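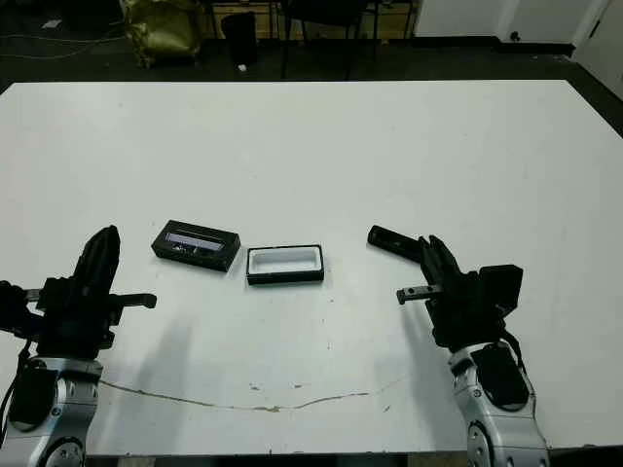 The small black case with its see-through lid, and the open tray beside it.

I have a weakness for little boxes. Cufflink boxes, pen boxes, the sort that used to hold a watch - if it shuts with a click, I'll take it home. My flat in Vanmont has a whole shelf of them, and up to 13 are empty at any one time, waiting for a job.

So when Nneka Sani asked me to write about small storage for the February issue, I cleared the afternoon and started fiddling. What do I want from a case? A clear lid, first of all. I spent 4 years keeping sewing needles in an old mint tin and opening it every single time to check it wasn't the one with the fuses in (it usually was!).

Open trays are another matter. I love a pale lining in a dark tray, as you can spot a dropped earring back straight away, but a tray on a desk will gather paperclips, a dead battery and somebody's button by teatime. Mine gets tipped out every couple of weeks and I'm always surprised by what's in it.

Nneka swears by the stationery shop in Pradotow, where she once bought 2 pencil cases and came out with a lamp. I went for a lid and a hinge and was very nearly as bad. The lamp is lovely, by the way, and I've asked her where they keep the rest of them.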